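Two Nights in Rumura, and Why I Missed the Bus On Purpose

September 24, 2023

The bus up to Rumura leaves when it's full. I had been told 8, then 8.30, then a man selling sunflower seeds said to sit down and stop asking. So I sat. We left a bit before ten, with somebody's rolled carpet across the aisle and my knees against it the whole way.

I wasn't supposed to be going. The plan was the coast, a cheap room, swimming. But the coast was fully booked and a woman at the bus station ticket window wrote a name on the back of my receipt. Rumura. Underlined it. No explanation.

The road climbs for what feels like forever. Apricot orchards first, then scrub, then nothing much except switchbacks and the odd goat. My ears popped at 2000 meters, where there's a sign and a tea stall and everyone gets off whether they want tea or not. I wanted tea. It came in a glass too hot to hold, with a sugar lump you're meant to keep between your teeth. I dropped mine in like a tourist. The driver watched me do it.

Where to sleep. There are two choices and one of them was closed. The open one is the Jalali guesthouse, up the steps behind the bakery, blue door, ring twice. Seven rooms around a courtyard with a mulberry tree in it. Mine had a bed, a hook, a window the size of a tea tray and the best blanket I have ever slept under. 800 a night in local money, breakfast included, and breakfast is not small. Flat bread, white cheese, walnuts, honey with bits of comb in it, eggs if you look hungry. I looked hungry both days.

Hamidreza Nouri runs the place and also, it seems, half the village. He drives the ambulance. He fixes phones. He walks people up to the old fort for nothing if he likes them and for a small fee if he doesn't. I paid nothing going up, and I'm choosing to be flattered.

The fort is mostly wall now. You go up through the upper lanes, past the washing place, then there's 921 steps cut in the rock, a number painted at the bottom so you can't say you weren't warned. No handrail. Bring water, wear real shoes, I saw a guy try it in sandals and come back down after ten minutes. Hamidreza did it with his hands in his pockets, talking. Winter snow up to the door handles. His uncle's mule. The year the river took the bridge and they had to pass the mail across on a rope.

From the top you get the whole valley, both rivers, the terraces, smoke going straight up from the bakery. We didn't talk much up there. He peeled a cucumber with a pocket knife and gave me the bigger half.

Eating in the evening is simple, there is one restaurant. It's called Clorkico and I asked three people what that means and got three answers (a bird, a grandfather, a type of bell). Order the lamb with sour plums. If it's gone order whatever the next table has. The rice comes with a crust you're supposed to fight over, and I was by myself, so I won. Bill came written on a paper napkin, less than I'd pay for a sandwich at home.

Second day it rained. Properly rained, the lanes running brown, cats under everything. I'd meant to walk to the lower waterfall and instead sat in the courtyard arcade with wet socks drying on a chair and wrote half of this. The coffee is a brand named Potent and it lives up to the name, I had 2 cups and could of written a novel. The other guests were a retired couple on their fourth visit. They come for the figs, they said. Just figs. Then they told me the figs weren't ripe until October and that they always come too early, every time, and never learn.

By four it had cleared and the light came in sideways and the whole hill turned the color of toast. I went down for bread. The baker's kid wanted to practice English so we did numbers and animals for a while, and I came back up with two loaves when I'd only wanted one.

The bus down was the next morning, early. I heard it. I heard the driver lean on the horn, and I heard the doors, and I stayed under the blanket. There's a second one after lunch anyway.

Getting there: one bus up, two down, buy on board, small bills please. Cash only in the village, no machine, nearest one is back at the coast junction. Signal is okay in the square and hopeless at the guesthouse, and the wifi comes and goes with the wind, so send your emails before you leave teh station. 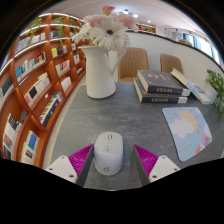 Rooms can't be reserved online. You call, it rings a long time, you call again. If you're going for the figs, wait a few weeks. Take a sweater whatever the month, and coins for the tea stall, the driver doesn't lend twice.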